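New house rules for gripper testing at Kolleo

April 22, 2023

I've been nagging everyone at Kolleo about this since August, so I'm very happy to report that we finally have written rules for our gripper work! Tyyne Juntunen and I put them together over far too much coffee, and they run to five pages (I wanted ten, Tyyne wanted one).

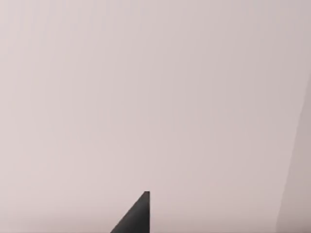 The rule that got the most argument is the one on close approaches. Any move that brings a finger near a surface now has to be run in simulation first, at reduced speed, with the clearance written down before anybody tries it on the real arm. A dark finger tip over a plain pale surface is pretty dull viewing, I know, and with no markings on that surface you can't judge the gap by eye, so the number goes in the log every time.

Cecilia Wumbei asked for one more change, and she got it: whoever writes a move can't be the one who signs it off. We've got 20 older routines to go back over on that basis, and I've put my hand up for the first lot. Comments are open to all staff, so send me your grumbles.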